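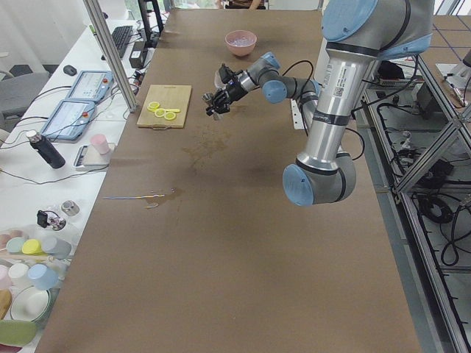
4 September 2022

Lemons. I have had lemons on the brain all weekend, so I may as well write it down and be rid of it.

I promised Itzel I'd bring the drinks to her do at Stokstead, and in my head that meant one big jug of something cold with slices floating on top, the sort you get in a nice café garden. So yesterday I bought a whole net of lemons (far too many, I know, I know) and got cracking straight after breakfast. Brown paper down first. I am a complete convert to brown paper! A roll of it lives under the stairs now and it goes down for everything – painting, potting up, beetroot, the lot. When you've finished you just fold the mess into the middle and put it out. Mum used newspaper and we all had inky elbows until we left home.

The slicing itself was lovely for the first two lemons and then a bit of a chore. I like them thin enough to bend but not so thin they fall to bits in the jug, and my knife really wants sharpening. I keep meaning to take it to the man at Zabala market and I keep getting there on the wrong day. Pips everywhere, of course. I found one in my slipper at bedtime.

And the juice! It goes where it likes. I had a great patch soaking through the paper before I'd even got going properly, and I moved the board along to a clean bit and promptly made another one. I've got a paper cut on my thumb too, so you can imagine the language. The cat left the room.

Made the syrup with 800 grams of sugar, which sounds a shocking amount written down like that, but it was for the whole crowd and I didn't use it all. Tasted it, pulled a face, put more in, tasted it again. Mint from the pot by the back step, what's left of it after the caterpillars.

Itzel Contreras, if you ever read this, your fridge is too small for a party. We ended up with the jugs standing in the washing-up bowl with all the ice round them, and then somebody wanted the washing-up bowl. It all got drunk though, right down to the soggy slices, and her uncle ate those as well, rind and everything, which I've never seen a grown man do.

Nice evening altogether. Warm enough to sit out until gone 10, then cardigans. Had a long talk with the couple from Stotov about their allotment and came home with a marrow I didn't ask for. No idea what to do with it. Stuffed, I suppose, or I could leave it on next door's step and run.

Today has been slow. Did the bins, put a wash on, rang my sister, who wants me to come up in November and is already fretting about trains. I scrubbed the chopping board with salt and it still smells of lemon, and so do my hands, even after doing the onions for tea. I don't mind that one bit.

Five lemons left in the net. I could do curd, if I can find jars with lids that match. Or a drizzle cake to take in to work – although I said I'd stop doing that, and then I did it again last month. Must get eggs either way. And ring about the boiler.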